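**Hilo: lo que he aprendido organizando reuniones de vecinos en agosto** (1/9)

Llevo dos años convocando la junta de mi edificio en la calle Zerncombe. Somos 27 pisos. Dejo notas por si le sirven a alguien.
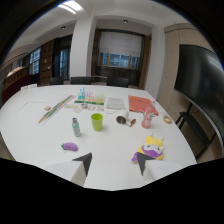 ### 2/9 – La convocatoria

Papel en el portal y correo el mismo día. El año pasado mandé solo el correo y tres vecinos impugnaron. El orden del día va numerado y «ruegos y preguntas» siempre al final. Ahí no se vota nada.

### 3/9 – La hora

A las 19:30. Probamos a las 17:00 y no vino casi gente. A las 21:00 vienen, pero con la cena en la cabeza y protestan por todo.

### 4/9 – Los niños

Si vienen niños, mejor decirlo antes. Una mesa grande ayuda – los papeles a un lado, los juguetes al otro.

### 5/9 – Presupuestos

Pedid dos como mínimo. Para el portero automático, Zirnetti nos pasó 296 euros por la revisión y Szalai 200, pero sin desplazamiento. Leed la letra pequeña antes de la junta y no durante.

### 6/9 – El acta

La redacto esa misma noche. Si la dejo para el día siguiente se me olvida quién votó qué. Una página basta.

### 7/9 – Delegaciones de voto

Por escrito y firmadas. Un mensaje de voz del cuñado no vale, y lo digo porque nos pasó.

### 8/9 – El ascensor

El tema eterno. Ottó Bárány, el del cuarto, propuso fijar un tiempo por punto: diez minutos y se vota o se aplaza. Con el ascensor nos pasamos igual, pero los demás puntos salieron del tirón.

### 9/9 – Pendiente

Femetti todavía no ha contestado sobre las luces de la escalera. Cuando tenga el presupuesto lo añado aquí. Si alguien ha cambiado a sensores de movimiento, que me cuente qué tal con la factura.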